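3.2 Surface finish and the visibility of small items

The second part of the study dealt with shared work tables. Interviews in the first part had shown that staff in open workrooms often lost track of small items, such as keys, labels, clips and sample tags, and that they put this down to poor lighting or to their own habits. Only a few mentioned the table itself. The literature on office furniture has treated color mainly as a matter of mood or taste, and the practical question of how well an object stands out from the surface beneath it has been left to guidance on workstations for people with low vision. We consider that the question deserves attention in ordinary workplaces as well.

The work was carried out at the Plullano site, a former textile warehouse converted to shared workrooms and let by the day and by the month. The building has two floors of rentable space. North-facing rooms receive even daylight for most of the working day, while rooms on the south side rely on blinds and ceiling fixtures from late morning onward. Rooms on the two sides were treated separately in all comparisons reported below.

A total of 143 people completed the questionnaire. Respondents were regular users of the building who had worked there for at least one month before the survey opened in May. They included bookkeepers, pattern makers, translators, a number of small mail-order sellers, and staff of two charities with offices on the upper floor. Respondents were asked how often they misplaced small items during the working day, how long they usually spent looking for them, and whether they had changed anything about their table in response. They were also asked to name the finish of the table they used most often, choosing from a printed card.

Follow-up interviews were held with 11 respondents, chosen to cover both sides of the building and a range of occupations. Each interview took place at the respondent's usual table. The interviewer, Virgil Toma, asked respondents to set out the things they would need for a typical task and to talk through where each one went and why. Notes were taken by hand and typed up the same day. Two respondents asked that their notes be left out of the quoted material, and this request has been followed.

Three terms are used in this section. "Ground" refers to the finish of the tabletop. "Carrier" refers to any tray, mat or board placed on the tabletop to hold smaller things. "Item" refers to the things held. The distinction between ground and carrier matters because the two are usually bought at different times, by different people, and from different budgets. The tables at Plullano were bought by the building operator as part of the original fit-out. Carriers were brought in by tenants, often from home.

When asked about carriers, most respondents said that they had chosen one to match the table. Matching was described as tidy, calm or professional. One pattern maker said that she had returned a blue tray because it "shouted at the room." The preference for matching was strongest among those who met clients at their table and weakest among the mail-order sellers, who tended to use whatever box was at hand.

A matching carrier solves one problem and raises another. It keeps the table looking uniform, but its own outline becomes hard to pick out, and the user is left to find it by its edges or by the items on it. Figure 4 gives a rendered view of this arrangement. The thin tan board is nearly the same color as the tabletop, and its slim dark edges along the left and front sides do most of the work of setting it apart. The yellow, black and bright green blocks are visible against both surfaces.
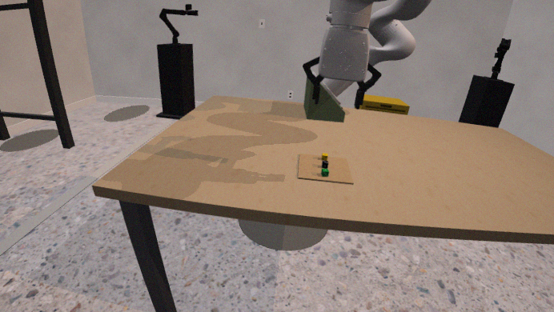
Figure 4. Low contrast between ground and carrier, with items in contrasting colors. Computer rendering.

3.3 Results of the questionnaire

Respondents who used a matching carrier reported misplacing the carrier itself more often than those who used a contrasting one. The typical complaint was that a board or tray had been covered by papers and then pushed, knocked or leaned on. Reports of misplaced items followed a different pattern. Here the color of the carrier made little difference, and the color of the items made a good deal. Respondents whose work involved brightly colored items, such as thread, stickers or index tabs, reported few losses on any finish. Those who worked with clear, brown or metal items reported more.

Daylight had a smaller effect than expected. Users of the north-facing rooms reported slightly fewer searches in the morning, but the difference had disappeared by the middle of the afternoon. Several respondents on the south side mentioned glare on the tabletop as a greater nuisance than low light, and two had covered part of the surface with brown paper for this reason. The questionnaire did not ask about glare directly, and this should be corrected in later versions.

Age was recorded in broad bands only. Respondents in the oldest band were more likely to have bought a contrasting carrier, but they did not report more searches than others. One possible reading is that they had already adapted their tables to suit their eyesight. The present data do not allow this reading to be tested against others.

Respondents were also asked about the time lost to searching. The answers varied widely and were often given with a remark that the respondent was guessing. Self-reported times of this kind are known to be unreliable, and we have used them only to rank the respondents.

3.4 Results of the interviews

The interviews added detail to the questionnaire findings and in some places complicated them. Three themes are reported here.

The first theme is the role of fixed places. Nearly 6 in every 10 respondents had said in the questionnaire that they kept small items "in the same spot." In the interviews, the meaning of this phrase turned out to be loose. For some it meant a marked place, such as a strip of tape or the corner of a mat. For others it meant a general area within reach of the dominant hand. Respondents in the second group were more affected by surface finish, as they relied on sight to find the item within that area.

The second theme is the shared use of tables. Workrooms at Plullano are let under two kinds of agreement, and tenants on the daily agreement must clear their table each evening. These tenants spoke of losing items mainly while packing up. A bookkeeper on the daily agreement said: "I can find a paper clip at noon. At closing time I sweep everything into the bag and hope." Tenants on the monthly agreement seldom mentioned packing up and were more likely to speak of items lost under paperwork.

The third theme is cost. Tenants saw carriers as cheap and tables as beyond their control. None had asked the building operator for a different finish, and several were surprised by the idea that one could ask. The operator, for its part, had chosen the finish from a supplier's standard range on grounds of price and delivery time. The order had been placed through Drisel, a contract furniture dealer, and the sample card consulted at the time showed the finishes without any objects on them.

3.5 Comparison with the Hanon survey

A smaller survey was carried out with the same questionnaire at the Hanon building, where tables are finished in white and pale gray. The building houses 9 firms, most of them in printing and design. The aim was to see whether the pattern found at Plullano would hold where the ground was lighter and cooler in tone.

The main finding held in part. Matching carriers were again popular, and again were reported as misplaced more often than contrasting ones. Losses of brown and metal items were reported less often than at Plullano, while losses of paper labels and clear film were reported more often. This is in line with the view that no single finish serves all kinds of work, and that the choice should follow from the items most often handled.

The two buildings differ in several ways besides their furniture. Hanon has a front desk that holds lost property, and its tenants stay longer on average. Firms in printing and design may also pay closer attention to color than the mixed group at Plullano. The comparison should therefore be read as suggestive only.

3.6 Points for practice

On the basis of these findings, operators of shared workrooms may wish to show prospective tenants the table finish before an agreement is signed and to keep a small stock of carriers in at least two contrasting tones. Where a matching carrier is preferred for reasons of appearance, a dark or raised edge is likely to make it easier to locate. Suppliers could assist by photographing finish samples with common office items placed on them. A revised sample card along these lines was under discussion with Drisel when this section was prepared in August 2023.

Questions about glare, and about the use of tape and other markings by tenants, have been carried forward to the third part of the study.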